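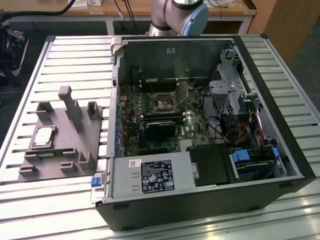

# Collecting demonstrations for processor seating

**Processor seating** is a favorite test job for robots that learn from examples, and I've spent enough of my life on it that the folks who keep this wiki asked me to write the entry. So this is the long version, with opinions. If you only want the file format, it's on the Starnudora page.

The job sounds tiny. A CPU waits in a holder on a fixture plate, a computer tower lies on its side with the socket empty, and the arm has to carry the one to the other. People do it in a few seconds without thinking much. A learning system needs to see it done over and over, from slightly different starts, before it does anything you'd want near a motherboard you paid for.

## What counts as an example

In our project (it's called Padwood, after the street, no deeper meaning) one example is one full try: the arm leaves its rest pose, picks the part up, carries it over, lowers it and lets go. We save the camera views, the joint positions and the gripper opening on one shared clock. We also save a short note typed by whoever was driving. I fought for the notes! Half of them say "fine," but the other half have saved me days — "left finger touched first" tells you more than an hour of staring at joint curves.

A try that goes wrong is still an example, and it gets a label and its own folder. Early on we threw those out, and the model we trained on the clean ones had no idea what to do once it was a little off center. It just kept pushing. Now we keep anything where the driver noticed the trouble and recovered, and we mark the moment the recovery starts.

## The two views

The fixed camera gives you the whole layout, so the model can find the socket even if the tower has been nudged. It's not much help for the last bit of the move, when the arm itself gets in the way. That's where the camera on the wrist earns its place. It rides along with the fingers and sees how the part sits between them, whether it's square or tipped, and how close everything is to the fixture.
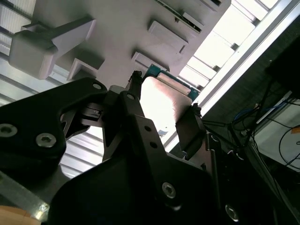 Lighting is the part I'd plan for if I were starting over. Daylight through a roof changes all day long, and a wrist view that looked lovely at 9 a.m. can be mostly glare by noon. We tried blinds for a while and then gave up and went the other way, collecting at all hours on purpose so the model would meet every kind of light. Ashok Pal, who runs the training side, was against this for most of July and then came around when the noon scores stopped dropping.

## How many you need

Everybody asks, and the answer depends on how much you move things between tries. Our first set had 500 examples with the tower parked in the same spot every time. It trained quickly and fell apart as soon as we slid the case over a bit. The second set had 1298, with the tower and the plate shifted before each try, and that one held up a lot better. The full collection now stands at about 2040, counting the failed tries we kept.

A driver can do 40 good ones in a sitting. Past that the notes get short and the moves get lazy, and lazy moves go straight into the model (it copies your bad habits beautifully). I swap drivers at that point even if they say they're fine.

## Fixture plates

The Schmieder plate is the usual choice around here: a flat base, a raised square holder for the processor, and blocks around the edges to act as stops and guides. Ours is 3D-printed, so if a block chips we print another plate that evening. The Hendholm plate has a deeper holder, and I don't love it. The part comes out cleanly only if the fingers go straight up, so every example ends up with the same stiff little lift at the start — and then the model does it too, with every part you give it, forever.

Leave the socket open before you begin, with the load plate swung clear. Closing it is a separate task with its own examples. We did try recording the two as one long try, and the results were a mess, mostly from drivers rushing the first half to get to the lever.

## Open questions

I still don't know whether mixing drivers helps or hurts. My own examples come in from the left and Ashok's come straight down, and a model trained on both sometimes hovers over the socket as if it can't decide whose turn it is. Sorting by driver fixes the hovering but cuts the set in half. There's a longer thread on the talk page, and if you've tried tagging each example with the driver's name, please add your numbers there.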